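Open day at Sedinex, or how I spent an afternoon watching people put spoons away

Posted by Dymphna Mulligan, Feb 24, 2026

The invitation promised "a look at the future of the home." The future of the home is on the second floor, past a vending machine that only sells sparkling water, and it has orange cabinets.

Sedinex runs a data collection site with practice kitchens, where people do chores while holding grippers, one in each hand, so that a robot can later learn to do the same chores. Visitors were let in a few at a time and given blue shoe covers. Mine split before I reached the door.

The kitchen

Siobhán Keane, our guide, had plainly given the talk before and was kind enough to pretend otherwise. Every grip is recorded by a camera on the tool itself. Her team had logged 590 takes of the utensil task so far and was aiming for 804, a number she declined to defend.

The job is simple to describe. You squeeze the handles, the blue pads close on a spoon, and you move the spoon where it's supposed to go. You do this at the speed of somebody defusing it.

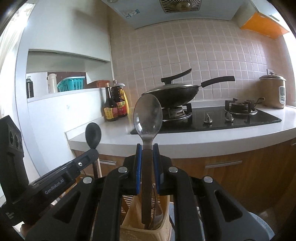 What surprised me was how much arguing goes into it. Nii Osei, who trains the new operators, wants the handle held flat between the pads and the wrist kept quiet. Teresa Nic Aodha has been at it longer and thinks a little wobble is good for the robot – real people wobble, she says, and so will the thing they're training. They had this discussion twice while I stood there, with great courtesy, and I suspect they have it daily.

I was allowed a turn. The gripper is heavier than it looks and my left hand turned out to have no opinions of its own. I dropped a ladle, picked it up, dropped it again. Siobhán told me failed takes are useful too, in the voice people use for children's drawings.

Nii then reset everything for the next visitor and talked me through baskets. You pick a side, open wide, come in slowly, and wait until both pads are where you want them before you squeeze. Most beginners rush the last inch. I had every intention of rushing it. 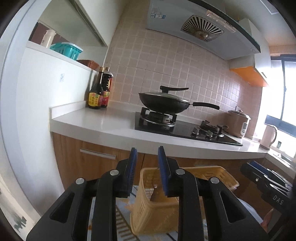 The rest of the tour

Downstairs, Kanchan Mishra showed us an arm called Kuva that had been trained on 140 of the earlier takes. It lifted a cup, thought about it, and put it down a hand's width to the left. We clapped. I have clapped for less at weddings.

Coffee was in the hallway and the cookies were gone by the time our group got there. The next open day is in June, sign up at the front desk, and wear shoes that fit the covers.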